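Project notebook – bimanual sorting, Starine student team
January 2021
Entry by Sutrisno Ong

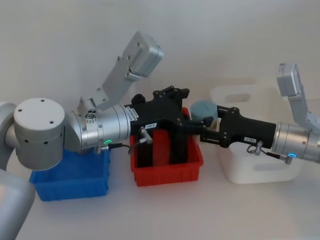

Both arms over the bins, left gripper in the red tray.

Aim for this session: get the left and right arms working over the same three bins without the planner stopping them. Layout is blue, red, white from left to right. Keep this order; the task file assumes it and so does the scoring sheet for the Murketberg round.

Set-up notes. Wrist cameras recalibrated before the first run. The left one had shifted since the October entry and the reprojection error was well over our limit. Afiq tightened the bracket screws and repeated the routine, and the second result was acceptable. The right one was left alone. Values are in the calibration folder under both names.

Motion. The trouble is still the space above the red bin. When the left gripper is down in the tray and the right one comes across the white bin, the two safety volumes overlap and the planner refuses the move. The volumes are plain boxes and far too generous around the gripper linkages. Afiq replaced them with capsules fitted to each link. The planner now accepts the approach at low speed. At normal speed it still rejects it, which I think is the stopping distance term and not the geometry. To be checked.

Runs. 49 attempts logged with the new volumes, all at low speed. 3 were stopped by hand: two when the left fingers touched the side of the red tray, one when I did not like the path of the right elbow. The planner gave no collision warning in any of the three. Tray walls are modelled thinner than they are, so the first two make sense. The third was me being careful and can probably be struck from the count. Afiq disagrees and wants it kept. Kept for now.

Grasping. Small items in the shallow trays are fine from directly above. Tilted approaches are poor, as the fingers reach the wall before they reach the item. The white bin is deeper and needs its own approach height; using the tray value there leaves the fingers short. Separate parameter added, name is long and ugly, will change it when the config is tidied.

Data. The joint log from the longest run has 3,479 rows. Timestamps on the right arm lag the left by a constant amount, so it is an offset and not drift. Correct it in the loader, do not edit the raw files.

Hägglund script for the gripper force plots does not run on the bench computer – missing library, no admin rights. Plots done on my laptop instead. Asked Cadville for the install.

To do
– measure tray wall thickness and update the model (Sutrisno)
– stopping distance term, try the shorter value at half speed first (Afiq)
– timestamp offset in loader (Afiq)
– mark bin positions on the table, 4 corners each
– repeat the low-speed set after the wall fix, same start poses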